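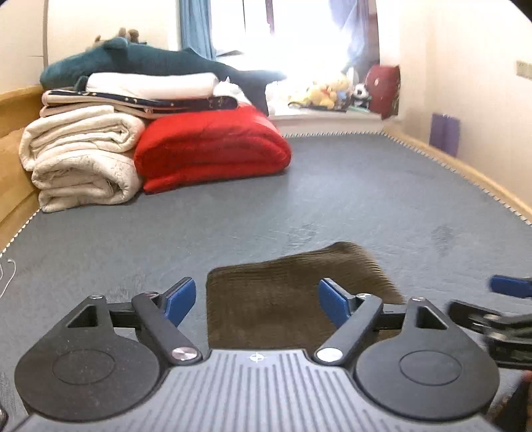
Buy the finger pads before you buy another gripper, was Luminița Radu's advice, and she gave it to me before I'd even got my coat off. You can always find a pair of hands for a gripper you already own, she said, but a gripper with a worn pad just sits in the case and costs you the same as it did in January.

Search this site Search

So that's where the Narbridge equipment budget has landed, more or less! I've been following this one for a while (I wrote about the storage cabinets back in the spring, and yes, they did arrive, and yes, one door was hung backwards), and on Friday the home handling group finally settled what it's going to spend next year's money on. The short version is six new hand-held grippers from Varkon, a proper supply of replacement pads, and no robot arm. The arm gets pushed back to the year after, and I think that surprised a few people who had already picked out a spot for it.

The quote for the six grippers came in lower than I expected. Varkon dropped the price a little for ordering them all at once, and the group is saving more by skipping the hard cases and using padded tote bags. The pads are the part that made me whistle. A full set is $82, and at the pace they go through them they want 77 sets on the shelf by summer. I did that one on my phone in the hallway and had to do it again to be sure — $6,314, on little strips of soft blue stuff that you'd hardly look at twice.

But then I sat in for a morning of it and I got it. The work is laundry and bedrooms at the moment, so it's all cloth. Somebody works a gripper in each hand over a bed with a bit of corduroy lying on the gray cover, and the fingers have to come down on fabric that's flat against more fabric, and get hold of one and leave the other where it is. I had a go myself and I was hopeless, I picked up the cover every time. Corduroy's a friendly one, apparently, with the ribs giving you something to catch. Thin cotton is the one they all groan about. Anyway, a pad that's gone slick won't do it at all, and you spend your session pinching at nothing and getting cross.

They've been going into ordinary homes for this and not using a lab bedroom, and that has its own line in the budget too. There were 63 home visits in the plan for the current year and they'll want more next year, so there's mileage, there's parking (parking in Kerville, ouch), and there's a thank-you payment to each household that I'm told is going up. I like that they do it this way. Real beds come with piles of quilts and stuffed animals and whatever's been left on the windowsill, and you can't order that from a catalog.

Saha had also put in a bid, for anyone wondering. Theirs was a rental deal, with the grippers swapped out every few months and the pads thrown in. A couple of people in the room really liked it and I'll admit I leaned that way too, it sounded so much easier! What sank it was the swap schedule. Each swap would mean new grippers that have to be checked and calibrated before anybody can use them, and the group figured they'd lose about a week each time. They asked Saha whether the same units could come back after servicing and the answer was no, so that was that. The door's open for next time if the terms change.

Now, the arm. The plan a year ago was to get one in early and run it alongside the hand-held work, and there was even a cost sheet with the table, the mount, the fencing and the electrician all on it. That sheet got longer every time somebody looked at it. The floor in the back room needs work before you could bolt anything down, and then there's the training, and then there's who's in the building on what days. Luminița's feeling is that the hand-held sessions need to be in good shape first, and that an arm bought this year would spend most of it under a sheet. I heard some grumbling about that over coffee, and I don't blame the grumblers, they've waited a long time and they were promised. The money that was penciled in for a deposit goes to the pads and to a second battery charger for the tablets.

One more thing, small but I was happy to see it: there's now a line for screws and pivot caps. Up to now people had been buying those out of their own pockets at the hardware store and forgetting to turn in the receipt, and I saw a jam jar of odds and ends on the bench that had obviously been the official parts department for quite some time. There'll be a drawer with labels. There'll be a sign-out sheet, too, though I give that until the second week.

The Varkon order goes in this month and they're quoting December for delivery, with the first batch of pads coming ahead of the grippers. If you've got a home in Narbridge or out toward Kerville and you'd be okay with a couple of people fussing over your bedding for a morning, the group is signing up households now, and you don't need to tidy up first (they'd prefer it if you didn't). Evenings are full already but there's still room before lunch most days. I've put my own name down, so I'd better go find out what's on the guest bed.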